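Can Machines Do the Chores Yet? Notes from the Household Tasks Program

Members who attended the February open meeting will recall that most of the questions from the floor concerned one subject: when a machine might be expected to clear a table, sort a drawer or restock a shelf without a person standing by. The Nodaneo Institute has now completed the first stage of its household tasks program, and the Board has asked that a short account be given in this issue.

The program was set up to test ordinary work under ordinary conditions. Three chores were chosen: clearing cups and small bottles from a table, folding hand towels, and placing packaged goods on a shelf. Each was attempted by a two-armed system running software supplied by Rulent, our partner in the program. An attempt was recorded as complete only if the whole chore was finished with no help from the operator. Partial results were logged separately and are not included in the totals below.

Over the period of the trials, 262 attempts were made across the three chores. Of these, 184 were completed. Shelf placement gave the best results, and towel folding gave the weakest. Table clearing fell between the two, with most of the failures occurring when a small item had to be gripped near its cap or when two light items stood close together. In several cases the first item was lifted correctly and its neighbor was knocked over.

Speed remains a serious limit. A person clears a small table in a few seconds and does so while talking or thinking of something else. The system often paused before each reach, and an item that had been moved a short distance during the attempt could cause it to begin again. Krisztina Pintér, who directs the program, told the Board that she would not recommend any of the three chores for unattended use at this stage. She added that shelf placement may be suitable for a supervised trial on a shop floor, and discussions on that point have been opened with Leone, the retail group.

The Board also considered the question of setup. Every chore required a period of demonstration by a trained operator before the system could attempt it alone. Table clearing needed 100 demonstrations before results became steady, and a change of table height meant that some of these had to be repeated. A household is unlikely to accept that burden, and a small shop could do so only if the same task were repeated many times each day.
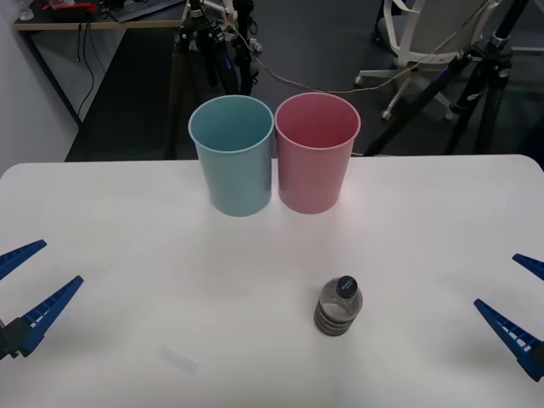 For the second stage, table clearing will be extended to include soft plastic cups, bottles with printed caps and items of differing weight, and the arms will be required to choose the order of work for themselves. Towel folding has been set aside until better grippers are available. The Drimitar workshop has agreed to review the finger design and will report to the program office - a date for that report has not yet been fixed.

Members who wish to receive the full results may write to the program office. Requests to observe a session will be considered in the order received, and visitors are asked to wear flat shoes and to remain behind the marked line while the arms are in motion.

April 2022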